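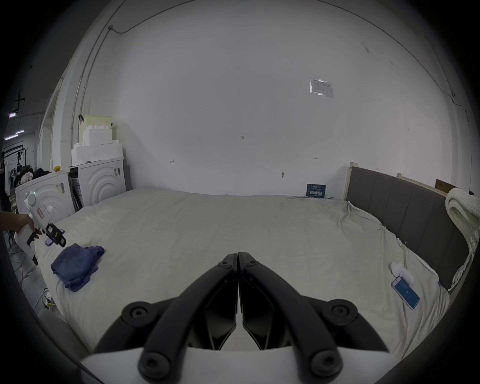

Figure 1. Cream fitted sheet, gray headboard and knitted blanket.

Washing Bedding at Home: Water Use and Load Size
Term project report
Kamrul Bandara
Wednesday, November 22, 2023

Introduction

Most advice on saving water in the home deals with showers, toilets and lawns. Laundry gets a line or two, usually telling people to run full loads. Bedding is a poor fit for that advice. A set of sheets takes up a lot of space in the drum but does not weigh much, so a machine that looks full may be well under its rated load. I wanted to find out how much water goes into washing bedding and whether the way it is loaded makes a difference.

The work was done in Ciltedton, where the town supply is metered and the water is moderately hard.

Equipment

All washes were run in a Makard front loader, which weighs the load before it fills and sets the water level from that. Water was measured with a clip-on flow meter on the cold inlet. The hot inlet is capped on this model. Detergent was Femia liquid at the dose printed on the cap for a medium load. Dry weights were taken on a luggage scale with the items in a bag, and the weight of the bag was subtracted.

Method

I ran 14 washes between August and the start of November. Half were bedding only: a fitted sheet, a flat sheet and pillowcases. The other half were the same bedding with everyday clothes added until the drum was three-quarters full by eye. Every wash used the cotton cycle at the same temperature and spin speed. Knitted blankets were left out because they need the delicate cycle, which fills to a higher level whatever the weight.

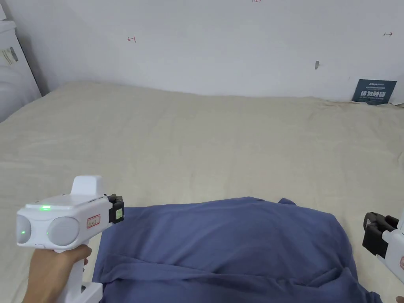 3 min read

Dark clothes were only put in with pale sheets after they had been washed separately a few times. Fitted sheets were turned inside out at the corners before loading. In the first two washes I forgot to do this and small items collected in the elastic, so the spin went out of balance and the machine added extra water to try again. I kept those readings in the total but left them out of the comparison.

Results

Total water for all the washes was 699 liters. The mixed loads used slightly more water per wash than the bedding-only loads, but less for each kilogram of dry fabric. The largest single reading came from one of the unbalanced washes. Detergent dose was not varied, so I can't say anything about its effect on rinsing.

Discussion

The machine adjusts for weight, but there seems to be a minimum fill that it will not go below. Sheets alone sit close to that minimum – adding clothes costs little extra water until the load gets heavy. The number of washes was small and only one machine was tested. Older top loaders with a fixed fill would probably give a different result.

Drum fullness was judged by eye, and this is the weakest part of the method. The Ghorbani guide I used for planning suggests a hand's width of free space above the load. That is easy with shirts but hard to judge with a sheet, which springs back up when you let go.

Further work

I would like to repeat the washes with duvet covers and with the eco cycle, and to read the electricity meter at the same time. The raw readings are in Appendix A.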